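Regeln für die zweiarmige Zelle: Was eine Arbeitsanweisung leisten muss

Bei Anow in Astport werden elektrische Kleinteile mit zwei Roboterarmen gehandhabt. Die interne Richtlinie dafür trägt den Namen Bogale und liegt seit März in überarbeiteter Fassung vor. Wir sprachen mit der Leitung der Arbeitsgruppe, die den Text verantwortet. 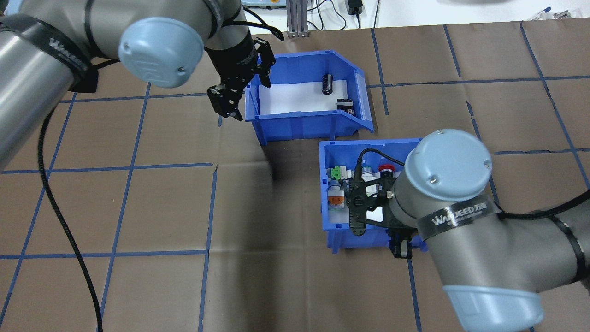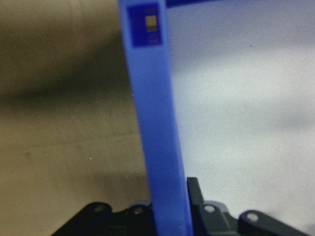 Arbeiten in Astport: die beiden Arme über den blauen Behältern (erstes Bild), Nahansicht am Greifer (zweites Bild).

Die erste Fassung umfasste 138 Einzelregeln. »Das war eine Sammlung, keine Anweisung«, sagt die Leitung der Arbeitsgruppe. Viele Punkte hätten sich überschnitten, einige hätten einander bei den Verfahrgeschwindigkeiten widersprochen. Heute ist der Text in drei Abschnitte gegliedert: Arbeitsraum, Greifvorgang, Freigabe.

Im Abschnitt Arbeitsraum wird für jeden Auftrag festgelegt, welcher Arm in welchem Bereich Vorrang hat. Überschneiden sich die Bereiche, darf nur ein Arm einfahren, der andere wartet außerhalb. »Die Software kann Kollisionen rechnerisch ausschließen. Die Regel gilt trotzdem, denn ein Behälter, der von Hand verschoben wurde, steht in keinem Modell.« Nach jedem Eingriff ist deshalb die Lage der Behälter zu prüfen und im Schichtprotokoll zu bestätigen.

Zu den Leitungen enthält die Richtlinie einen eigenen Absatz. Verlangt wird eine Sichtprüfung vor Schichtbeginn, bei der beide Arme langsam durch ihre Endlagen gefahren werden. Zugbelastung am Stecker führt zur Sperrung der Zelle.

Strittig war die Greifkraft. Der Zulieferer Brollness hatte einen einheitlichen Grenzwert für alle Bauteile vorgeschlagen. Anow entschied sich für Klassen nach Gehäuseform. »Ein Klemmenblock verträgt anderes als ein Taster. Mit einem einzigen Wert greifen Sie das eine zu schwach oder drücken das andere ein.« Bauteile ohne Klasse werden nicht automatisch gegriffen.

Die Freigabe einer geänderten Bahn erfolgt durch 2 Personen, von denen eine nicht an der Programmierung beteiligt war. Der Probelauf findet mit reduzierter Geschwindigkeit statt. Dauert er mehr als 2 Stunden, ist eine Unterbrechung mit erneuter Sichtprüfung vorgeschrieben.

Offen ist die Kennzeichnung ausgesonderter Teile. Ein Entwurf dazu wird derzeit mit der Instandhaltung abgestimmt.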